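21st June, Wellthorpe bench, wearables

Back on the strap and battery business with the Clider band, after a good long break for the charger mess (all sorted now, more or less, see the previous entry). I wanted to get the power numbers settled before we change anything else, so I left the step counter on, turned the wrist-raise screen off, and let it run down from full with the heart rate reading taken every 2 minutes. The Allico went through the same thing next to it, same settings as near as the menus allow, though the Allico menu calls everything by a different name and I had to hunt for a while.

The Clider lost far more overnight than I'd have guessed. I first blamed the Bluetooth link, but the phone was out of range for most of it, and then I remembered that being out of range is the expensive part! It keeps searching and searching, poor thing. With the phone close by, it settled down nicely and I'd be happy to print 8 days on the box for light use. With the phone away, I would not. We should say so in the manual, in plain words, somewhere people will read it.
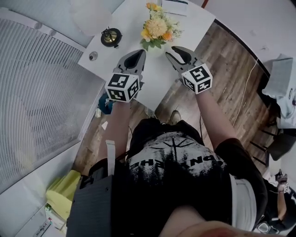
Strap fit took up the rest of the day and I enjoyed it more than the battery part. The Yazdani silicone is lovely and soft but it creeps: you buckle it snug, work with your arms for a while, and the sensor has wandered toward the hand by the time you look. The heart rate trace goes ragged when that happens, and the worst of it comes from gripping. Walking hardly bothers it. So I'd like the wear test to include proper two-handed work, a gripper in each hand and both arms held out in front over the table, the sort of posture where the forearm muscles stay tight and the band gets pushed about. Reaching for something small and awkward, like a vase of flowers, would do as a task. Our present test is all treadmill and it flatters the strap terribly.

The woven strap stays put much better, I have to say, though it takes ages to dry after rinsing and the buckle end is already a bit fuzzy. Perhaps the silicone with a closer row of holes would get us most of the way there (the gaps are too big for a thin wrist, mine included).

Flash log: set to 4,000 entries, wraps cleanly, no lost records when I pulled them off. Button test stopped at 200 presses, want to carry on with that tomorrow on the second unit.

Still to do: repeat the overnight run with the search interval lengthened, ask Yazdani for a sample with closer holes, and find the other charging cradle, which was in the blue drawer in November and hasn't been seen by me since.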